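Ticket 2998: Table-clearing routine, which chores are ready?
Project: Kollum
Status: Open
Opened by: Jennylyn Umali

Summary

I want to settle which table chores we can promise for the Lilletti break room by January and which ones stay on the wish list. Short version so far: the progress is great, and the cable is winning.

The target is the sort of mess any shared table collects by mid-afternoon. Wet wipes, a pack of tissues, a bottle, a paper bowl. A person clears that while talking to somebody else and doesn't remember doing it. For a pair of two-finger grippers every item is its own little problem, and I love that about this job.

Log, 9:40 a.m.

Started with the wipes. The pack is a soft bag with a hard flip lid in the middle, so there are two very different things to grab. My plan for the policy is to pinch the bag by one end and leave the lid alone. Lid opening gets its own ticket.
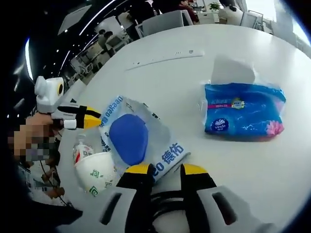

Moroz commented that a pinch on the end is fine for a full pack, but a half-used one folds over and swings, and the planner has no idea how full a pack is until it lifts. Could we drag it to the edge of the table and pick it up there?

Good point, and I like the drag idea a lot. Added as a variant. It also helps with the tissue pack, where coming down from the top is risky - that loose sheet is asking to be grabbed by mistake.

Log, 11:15 a.m.

Moved on to bottle and cup. I'm grading these separately, because the numbers we've been quoting lump them together under "drinks" and hide the interesting part. A capped water bottle is a friendly object. It's stiff enough, it's tall, and it forgives a sloppy approach angle. A small paper cup crushes if you look at it wrong. In simulation we ran 1000 cup picks and the failures were nearly all too much squeeze, hardly ever a bad position. So the fix is in the force limit, and that's a much nicer problem to have than a vision one!

Clear plastic is still hard on the cameras when there's a white tabletop behind it. The red and white label does most of the work for detection. I'd like a test with the label peeled off before we tell anyone that bottles are done.
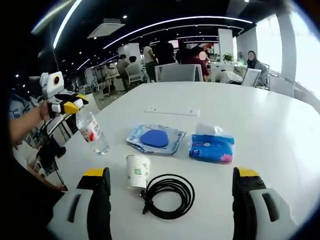
Can it clear a cup that still has coffee in it?
Not reliably. The routine treats every cup as empty, and until we have a check for weight on the first lift, full cups should be left where they are and flagged for a person.

Log, 2:05 p.m.

Wiping. This is the chore everybody asks for, and I'm more hopeful than I was last month. Following a flat surface with a sponge is well within reach if the surface is clear. The trouble is what counts as clear. A power strip running along the tabletop must never meet a damp sponge, so the wipe path now has a keep-out zone of 15 cm on every side of any outlet. It leaves a dirty stripe down the middle and I can live with that.

Order of work matters too. Bottle first, small things second, anything soft and flat third, then wipe.
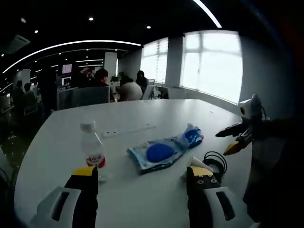
Clusomum support wrote back that the keep-out zone should follow the strip if the table is moved, and asked whether we had thought about a fixed tray for loose items so the arms don't have to find a free spot each time.

The tray is a lovely cheap fix. Yes please. On the first part, the zone is tied to the table model now, and I'll change it to follow what the camera detects.

Log, 4:30 p.m.

The cable. Coiling a black cable neatly takes me a few seconds and up to 18 attempts from the planner, and then it often gives up. Loops cross over each other, and picking up one strand moves all the rest. Two arms ought to help: one holds the coil down, the other finds the end. For now I've changed the goal from "coil it" to "move it to the tray as one lump," and I think that's good enough for a break room. 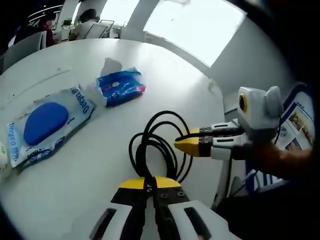 Where things stand

Bottle, standing: ready, pending the no-label test
Paper cup, empty: close, needs the lower force limit
Wipes and tissue pack: close, drag-to-edge variant to be tried
Wiping: works on a clear table, keep-out zone on
Cable: move only, no coiling
Opening lids, pulling out a single tissue: not started

Next action: Jennylyn to order the tray and rerun the cup picks with the new limit. Moroz to write up the drag variant. Leaving this open until both are in.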